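On the Orderly Laying of a Breakfast Table

Posted 19 February 2026 by Ulises Paucar

Readers of this journal will recall that in December I undertook to write at greater length on the subject of breakfast, and in particular on the arrangement of the table before any food is served. Several letters have been received on the matter, and I am grateful to all who wrote.

The meal under consideration is a modest one: bread, a fried egg and a little fruit. It is my settled view that the egg should be placed on its slice of bread at the centre of the plate, and that the plate should stand directly before the person eating.
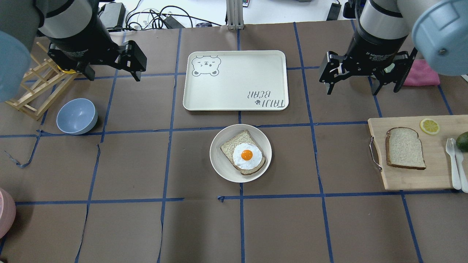
The tray is a separate question. A correspondent in Nakpan maintains that all plates should be carried and left upon it for the duration of the meal. I cannot agree. A tray left beneath a plate takes up room and gives the meal the air of a sickroom. It should be set down beside the plate and kept for clearing.

The board, by contrast, ought to hold the middle of the table. Bread, avocado and sliced lemon may share it without difficulty, and the serving spoons may lie there too. Whole lemons are better kept off the board — they roll when bread is being cut. 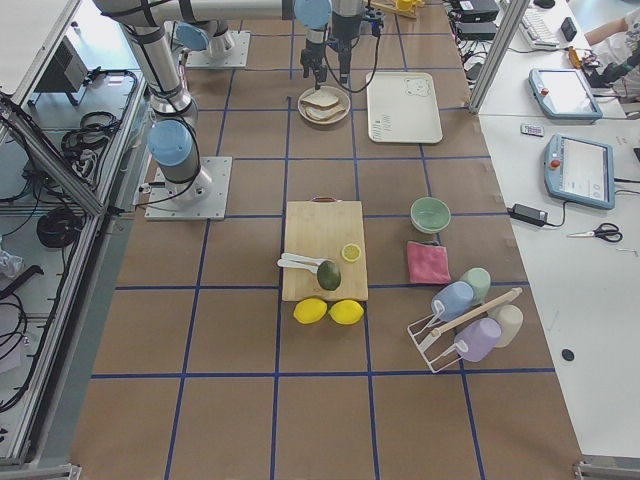 Cloths should be folded square and placed within reach. I keep to the practice of my late aunt in Murnico, who allowed one cloth for hands and would not hear of its being used for crockery. A small bowl near the cloth is convenient for peel and crusts.

Cups and their storage

I am asked more often about cups than about anything else. For a small household I recommend 4, in different colours, so that each person may know their own. A rack at the corner of the table saves repeated visits to the cupboard. 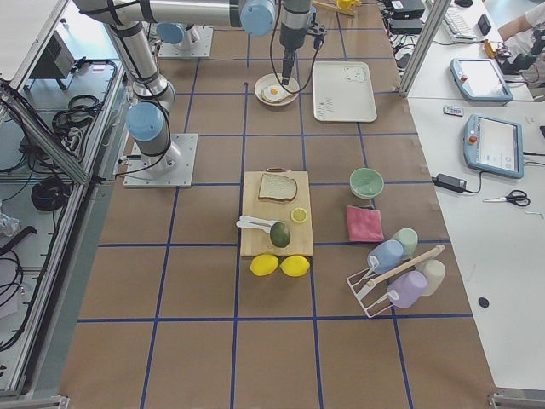
The egg and its plate

Opinion remains divided between the flat plate and the shallow bowl. The bowl contains the yolk; the plate is easier for the knife. I have used both this winter and now incline towards the bowl, although guests from Perska have politely asked for a plate on 2 occasions.

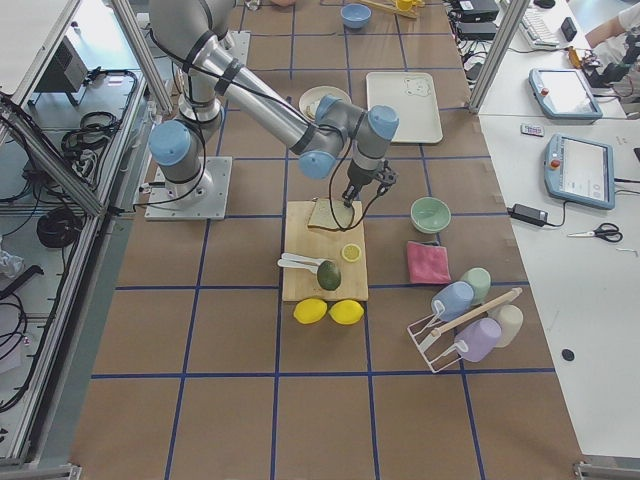 Bread should be left on the board until it is wanted. Slices set out too early become dry, and it is a courtesy to let each person take their own. The avocado should likewise remain whole until everyone is seated.

Correspondence on these points is welcome and will be answered in the order received. The next entry will deal with the storage of lemons.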